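Drucken | Per E-Mail senden
Von Gheorghița Preda, 14. August 2024
Geteilt: 2 | Kommentare: 11

Trinden Zweiarm-Station, Einrichtung und Betrieb
Abschnitt 5: Aufgaben vormachen

Sie haben Abschnitt 4 abgeschlossen, beide Arme melden sich am Rechner, und der Not-Halt wurde wirklich gedrückt und nicht nur wohlwollend betrachtet. Ab jetzt führen Sie die Folgearme über die Hovik-Handgriffe und zeigen ihnen, wie man Bänder aufräumt. Das haben Sie als Kind vermutlich auch gelernt, mit weniger Kabeln.

5.1 Vor der ersten Episode

1. Handgriffe in die Halterung legen und die Software Skumex starten.
2. Im Menü »Vormachen« das Profil »Zwei Arme, Tisch« wählen.
3. Warten, bis beide Arme die Grundstellung erreicht haben. Hände so lange vom Tisch lassen.
4. Bildfenster aller Kameras öffnen. Jedes Fenster muss ein laufendes Bild zeigen. Ein eingefrorenes Bild sieht einem laufenden Bild zum Verwechseln ähnlich, solange sich nichts bewegt. Winken Sie also. Es sieht ja keiner zu, der nicht auch schon gewinkt hätte.

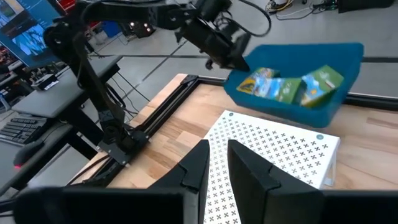 5. Beide Greifer über die Handgriffe einmal ganz öffnen und ganz schließen. Bleibt ein Finger auf halbem Weg stehen, zurück zu Abschnitt 4.3.
6. Eine Aufgabe in einem einzigen Satz eintragen, zum Beispiel: »Alle grünen Bänder in den schwarzen Behälter legen.« Das Textfeld nimmt auch Absätze an. Dem Modell hilft das wenig, und Ihren Kollegen noch weniger.

Hinweis: Meldet Skumex den Fehler 2076, sind linker und rechter Handgriff vertauscht zugeordnet. Stecker tauschen oder die Zuordnung im Menü ändern. Eines von beiden. Wer beides macht, bekommt wieder 2076 und einen langen Nachmittag.

5.2 Die Ausgangslage

Eine Ausgangslage muss unordentlich genug sein, dass der Arm etwas zu lernen hat, und ordentlich genug, dass Sie selbst die Aufgabe in vertretbarer Zeit schaffen. Wechseln Sie sie nach jeder Episode.
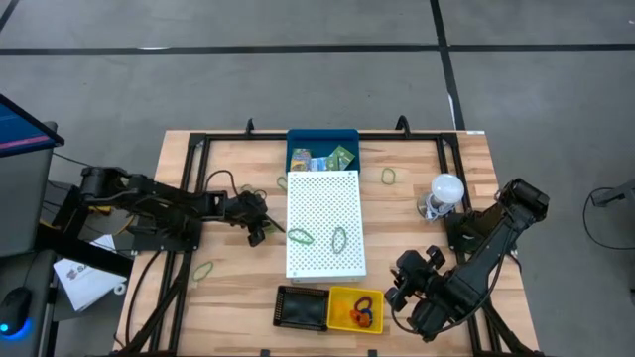 Beim Verteilen der Teile neigt der Mensch zur Symmetrie. Widerstehen Sie. Wer alles mit gleichem Abstand auslegt, bringt dem Arm vor allem den Abstand bei. Brauchbar ist eine Mischung: zwei der grünen Bänder auf der weißen Lochplatte, eines davon flach in die Länge gezogen, das andere als Oval, und weitere direkt auf dem Holz, auch links vorne bei der Schiene, wo man beim Greifen kurz nachdenken muss. Was nicht zur Aufgabe gehört, darf trotzdem auf dem Tisch bleiben. Der gelbe Behälter etwa steht dem Ziel ziemlich nahe und eignet sich gerade deshalb, denn auch im späteren Betrieb räumt Ihnen niemand den Tisch frei.

Achtung: Glas und alles andere, was Sie ungern zusammenkehren, gehört außerhalb der Reichweite beider Arme. Die Folgearme kennen Ihre Absichten nicht. Sie kennen nur die Stellung Ihrer Handgelenke.

5.3 Eine Episode aufnehmen

1. Beide Handgriffe aufnehmen und langsam mit der Stellung der Folgearme in Deckung bringen. Der Kontrollton wird durchgehend, sobald die Abweichung klein genug ist.
2. Linkes Pedal treten. Die Arme folgen jetzt.
3. Eine Sekunde stillhalten. Ja, sie kommt einem lang vor.
4. Band von oben anfahren, den Greifer erst kurz über der Unterlage schließen. Nicht auf die Platte drücken. Der Arm gibt weniger nach als Sie, und die Platte ist älter als die Garantie.
5. Anheben, bis das Band den Rand des Behälters sicher überragt. Bänder hängen durch, und zwar immer an dem Ende, auf das man gerade nicht achtet. 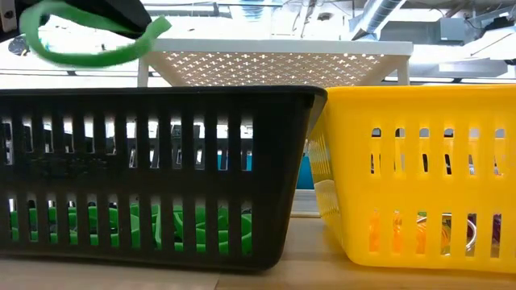 6. Über der Mitte des Behälters anhalten und den Greifer ganz öffnen. Halb geöffnete Greifer lassen halb los.
7. Klebt oder hakt ein Band am Finger, die Bewegung ruhig wiederholen. Nicht schütteln. Das Modell lernt Schütteln erstaunlich schnell und verlernt es nur widerwillig.
8. Nach dem letzten Band beide Arme in die Grundstellung führen, eine Sekunde warten, rechtes Pedal treten.
9. Episode bewerten: »gut«, »mit Korrektur« oder »verwerfen«.

Hinweis: Ein Fehlgriff mit anschließender sauberer Korrektur ist »mit Korrektur« und wird behalten. Ein Fehlgriff mit anschließendem Fluchen ist technisch dasselbe, sofern das Mikrofon aus ist.

5.4 Beide Arme zugleich

Anfänger führen einen Arm und vergessen den anderen in der Luft, meist genau über dem Behälter, in den sie gleich greifen möchten. Parken Sie den unbeschäftigten Arm seitlich, Finger nach unten, und lassen Sie ihn dort, bis er gebraucht wird.

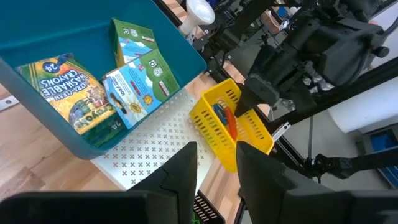
Für die Übergabe von einem Greifer zum anderen gilt: Erst greift der zweite, dann öffnet der erste. Die umgekehrte Reihenfolge wurde bei Azevedo ausgiebig erprobt und ist im dortigen Fehlerprotokoll unter »Schwerkraft« abgelegt.

Achtung: Berühren sich die Arme, hält Skumex beide an. Pedale loslassen, die Handgriffe ablegen und die Arme über »Lösen« einzeln zurückfahren. Niemals von Hand auseinanderziehen, solange die Statusanzeige »Folgen« meldet.

5.5 Wie viele Episoden?

Mehr als 1000, wenn die Lage der Teile frei wechselt. Legen Sie Pausen ein und wechseln Sie sich beim Bedienen ab. Müde Bediener werden langsam und eckig, und der Arm übernimmt auch das gewissenhaft.

Weiter mit Abschnitt 6: Episoden sichten und löschen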